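Johanna Koller
June 11, 2025

1/ We let out the spare room for the first time in March, and a few people have asked how it went. A thread on what it cost and what I'd do differently.

2/ The budget was 400 pounds for everything apart from the bed, which we already had. I spent 35 over. Most of that went on a second set of curtains after I measured the first lot wrong.

3/ Mattress protector first. I bought a cheap one and it crackled every time you turned over. Sent it back and got a cotton one for 30 pounds. Buy two, so one can be in the wash.

4/ Lodgers want somewhere to put a phone and a glass of water. Hongmei Yin, who has let rooms in Vitley for years, told me to sort the bedside before anything else. She was right. It's the first thing our lodger mentioned.

5/ Insurance. Ring them before you advertise. Ours went up a bit and they wanted it in writing that there was only one lodger. Took two phone calls and a form.

6/ I wrote a one-page agreement: rent, notice, bins, kitchen shelves, visitors. We've gone back to it twice, both times about the bins.

7/ Washing. We tried a rota and dropped it after a fortnight. Now whoever needs the machine uses it and takes their things out when it finishes.

8/ Things I'd skip: the desk lamp, the framed prints, the scented stuff. Things I'd add: more hooks on the back of the door and a longer extension lead.

9/ Someone asked about baskets. Plain white plastic, wipes clean, fine for bits and pieces. I wouldn't pay extra for wicker.

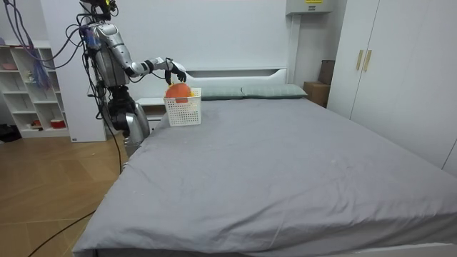 White plastic basket on the bed.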